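Loukia Theodorakopoulos
Feb 19, 2021

1/ So I finally sat down with Brurnus last night, all 102 minutes of it, and I have been thinking about it all morning while I should have been doing other things. Settle in, this one's going to run on a bit.

2/ If you missed the trailer, it's the one with the ferry and the two brothers who haven't spoken in 11 years. My sister sent it to me back in August and I watched it so many times that I could hum the music. I was a little scared the movie couldn't live up to it, to be truthful with you!

3/ Well, it mostly does. The first half hour is slow, and I mean slow (a very long breakfast, a very long walk to the harbor), but I loved the slow part. You get to know the older brother by the way he butters his bread and doesn't offer any to anyone else.

4/ Then the ferry leaves and it turns into a proper chase picture. The stairwell fight got a gasp out of me, and my husband, who was pretending to read, put his book down for good.

5/ A lot of people are comparing it to Vindberg, same director, and I see why -- the snow, the family secrets, that one sad accordion. Vindberg is still the better story if you ask me. But Brurnus has the better ending, and I cried at Vindberg's for all the wrong reasons, mostly being annoyed.

6/ My one real complaint is the sister. She gets maybe three good scenes and then she's off to the mainland and we never hear how she's doing. I kept waiting for a phone call. Give that woman her own movie, please.

7/ Somebody asked if you need to see Zatov first. You don't! There's a little nod to it on the radio in the taxi, and if you catch it you'll smile, and if you don't you haven't lost a thing. 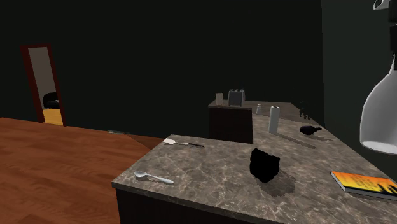
8/ Oh, and the songs. The one over the credits is called Hashmi and I've had it on repeat since I got up -- 22 plays, my phone tells me, which is a little embarrassing for a woman my age. The strings come in late and it's just lovely.

9/ Would I watch it again? Yes, and I'd start it earlier in the evening, with soup. If you're on the fence, give it until the ferry, and if you still don't care about those two stubborn men then go to bed with my blessing.

10/ Tell me what you thought of the taxi driver, too. My sister says he knew the whole time and I say he didn't, and we've been going back and forth on it since breakfast.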